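Subject: Re: [ellmont-lodging] Booking site listings and who answers the reviews
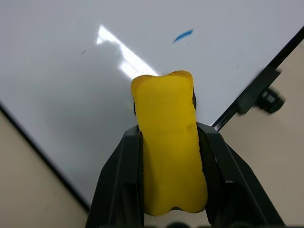

I have read the thread since November and want to add what we learned at our place, which is a small inn two blocks off the square in Ellmont. We are listed on three sites, the largest of them being Pedex, and we get most of our out-of-state guests that way.

On 2021-03-09 a member wrote:

> We run a guesthouse on the Sfeir road and have just claimed our
> listing on Pedex. It was set up years ago by the previous owners and
> has the wrong phone number, the old name and photos of rooms that
> have been rebuilt. There are 149 reviews, most of them from before
> our time. Pedex says we can either keep the listing with all the
> old reviews or start a new one with none. Which would you do?
> Also, do you answer every review or just the bad ones? My partner
> thinks answering the bad ones draws attention to them.
> One more thing. The description field has a limit of 2000
> characters and ours is already over. Does anyone know if guests
> read that far?

I'll take these in order.

Keep the old listing. We were in the same spot when we bought the inn and we started fresh, and I would not do it again. A listing with no reviews sits at the bottom of the search results for the town, and it took us most of a year to get back to the first page. Under the old name we would have had a score that was only fair, but people would have found us. Pedex lets you put a notice at the top of the page that says the property is under new management. Ask for it through the owner help form. It is not in the regular settings menu, or it wasn't when I last looked. They will want a copy of the deed or lease and something with the business name on it, such as a utility bill.

Change the name and the phone number on the same day if you can. We did the phone first and the name a week later, and the second change set off a review of the whole account. Our calendar was closed to new bookings until it cleared. That was in the slow season so it did not cost us much, but I would not want it to happen in summer.

On the photos, take down every picture of a room that no longer looks like that, even if it leaves you with only a few. We had a guest arrive expecting a bathtub because one old photo had stayed up on a different site that copies from Pedex. We gave her a night at half price and she was fine about it, but she did mention it in her review. Check the copy sites too. The one called Gritonia pulls from Pedex once and then never updates, so you have to write to them separately.

As for answering reviews, I answer all of them now, good and bad, and keep it to two or three sentences. For the old ones I would leave them alone unless they complain about something you have fixed. In that case one line with the name of the thing and the fact that it has been replaced is enough. Do not argue about what happened before you owned the place. You were not there and it reads badly.

For a bad review of your own, wait a day before you write. I had one about street noise that I answered the same night, and I can still see how annoyed I was. Guests do read these. Several have told us at check-in that they picked us after reading how we handled a complaint about the parking. So I don't agree with your partner on that point, though I understand the worry.

I don't think many guests read the description to the end. Put the things that cause trouble in the first few lines - stairs, parking, pets, check-in hours - and cut the history of the building. Ours was 2206 characters when I pasted it in and the form just dropped the end without a warning, so the part about late arrivals was missing for a whole season. Paste it in, save it, then open the public page on a phone and see what shows up. On a phone you get the first paragraph and then a button.

Two smaller points. The listing asks for your distance from the nearest station, and the number it fills in by default is a straight line on the map. From the Sfeir road that will be well short of the real walk, so type in your own. And if you have more than one person with the password, agree on who writes the replies. We had 2 answers go up on the same review once, and they did not say the same thing.

Has anyone here tried the paid placement on Pedex? They have called us twice about it. I would like to hear from a place with fewer than ten rooms before I spend anything.

Ellmont, the inn on the corner

--
To leave this list, send a blank message with "unsubscribe" in the subject line.
Please trim quoted text when you reply.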